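# Gustier Storage Range – Food Containers

The Gustier range is supplied to school kitchens, day centres and small catering units through the Rosotberg equipment list. Orders are accepted from registered sites only.

Containers are sold in packs of one size. Lids are ordered separately and carry the same size code as the base, so sites replacing lost lids need not buy complete sets. All sizes stack when empty and may be stored on open shelving.

**Available sizes**

- Gustier 400 – 400 ml, for single portions and dressings
- Gustier 2228 – 2228 ml, for salads, cooked grains and prepared vegetables
- Gustier 3000 – 3000 ml, for bulk dry goods
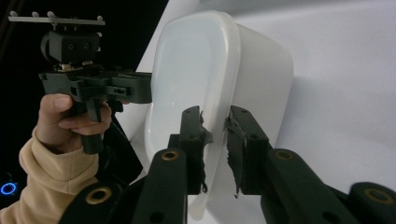

*Translucent white container with rounded corners, standing on end.*

**Care and use**

Wash before first use in warm water with a mild detergent. Containers may be placed in the upper rack of a commercial dishwasher. Abrasive pads will mark the surface and should be avoided. Tomato-based sauces and turmeric may leave a tint – this does not affect performance and is not covered by the guarantee.

Do not use in conventional ovens or under a grill. Remove the lid before reheating in a microwave.

**Ordering and returns**

Orders received before noon are normally sent out the following working day, except in December, when additional time should be allowed. Unused packs may be returned in their original wrapping with the delivery note.

Enquiries about bulk supply should be addressed to Nighat Kakakhel, Catering Equipment, extension 385. Sites transferring from the former Aveo range should state their existing shelf depth when ordering.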